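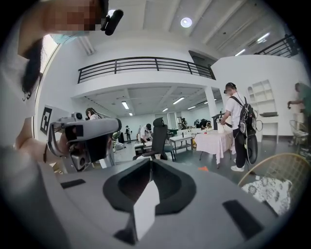

Simone Siqueira asked after the last session why the Trikholm kit should cost a teaching lab 2,911 dollars when the operators still have to do every motion by hand. Her point was that a lab pays for the hardware once and for operator hours every week, and that the quote covers only the first of these.

Reading time: 4 min
Print | E-mail

Unit 2. Hand-held collection kits: reviewing a vendor offer

The objection is sound and sets the order of this unit. We take the offer in three parts: hardware, calibration, operator time.

2.1 Hardware
A hand-held gripper records the motion of the fingers and a camera view from the tool itself. No arm is needed during collection. In the photo the operator at the left holds a gray unit with black fingers and a small lens unit on top, and has a small camera near the top of the head. Another person wears a VR headset and a backpack rig with cables. Body-worn equipment adds weight and setup time, so list it separately from the gripper when comparing quotes.

The Trikholm offer covers two grippers, one charger and a carrying case. The Urnard offer has the same parts list but leases the software by the year.

2.2 Calibration
Fiducial markers give a fixed reference in the room. One black-and-white marker sign hangs on the white wall at the left. Check three things before accepting a vendor's accuracy figure:
- marker size and mounting height
- lighting at the time of the test
- whether the tool was moving or at rest

Donati reports accuracy at rest only. Treat that number as a lower bound on error.

2.3 Operator time
Our trial with the Trikholm kit produced 426 usable recordings in 40 operator hours — a little under eleven per hour. Setup and rejected takes are included in the hours. Zikow quotes a higher rate but leaves setup out, and the two figures cannot be compared directly.

Assignment
Recompute cost per usable recording for the Trikholm kit at your own lab's hourly wage. Show the hardware share and the labor share on separate lines. Send questions on the trial log to Ismael Siqueira. Due August 18, 2025.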